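Grerklow Handling Trials
Progress report to the Strebel Fund, second period
April 20, 2024

Summary

In this period we compared two grippers on the flower sorting task and made a first decision about the camera position. The work is almost on schedule. One item, the test of the second controller, moves to the next period and is explained at the end.

Gripper comparison

As agreed in the plan, both grippers were tested with artificial flowers and leaves. Artificial stems keep their shape after many picks, so the two grippers can be compared on the same objects. We use roses, hydrangeas and loose leaf pieces, and the operator lays them out again before each run. Stems are allowed to cross, which was the main wish of our partner Flercombe after the first report.

We completed 300 picks with each gripper. The older two-finger gripper finished 214 of them without a second try. It holds a single stem well, but when a flower head lies on top of another stem, it often takes both. The Noltura gripper finished 78 more than the older one under the same rules. Most of its remaining failures are with leaf sprigs that lie flat on the table, where the fingertips close above the leaf and touch nothing.
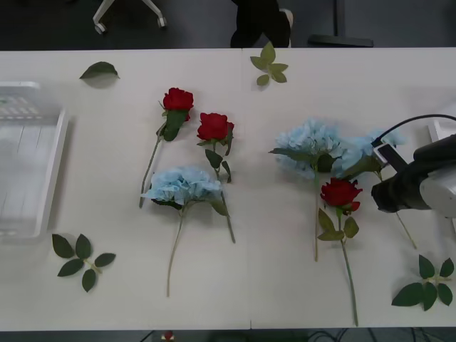
For these flat pieces we tried to lower the approach height by a few millimeters. This helped, but the fingertips then touched the table more often and the arm made a safety stop. We ordered softer tips and will repeat only this part of the test when they arrive. The results given above are all with the standard tips.

Camera position

We compared a camera mounted on the gripper with a camera fixed beside the table. The gripper camera gives a better view of where a stem begins under the leaves. Its weak point is the last part of the movement, when the flower head fills most of the view and the stem is not visible anymore. The fixed camera sees the whole table, but the arm hides part of it. We will keep both for now. This adds some work to the calibration, which must be checked each time the gripper is changed.

Cable routing also took more time than we planned. The cable has to stay free when the wrist turns, and on two occasions it pulled the connector out.

Open points and budget

The second controller was delivered late and is not yet installed. We ask to move this test to the next period. The softer tips and a spare camera cable cost 1000 euros together and are covered by the materials line, so no change of the total budget is requested.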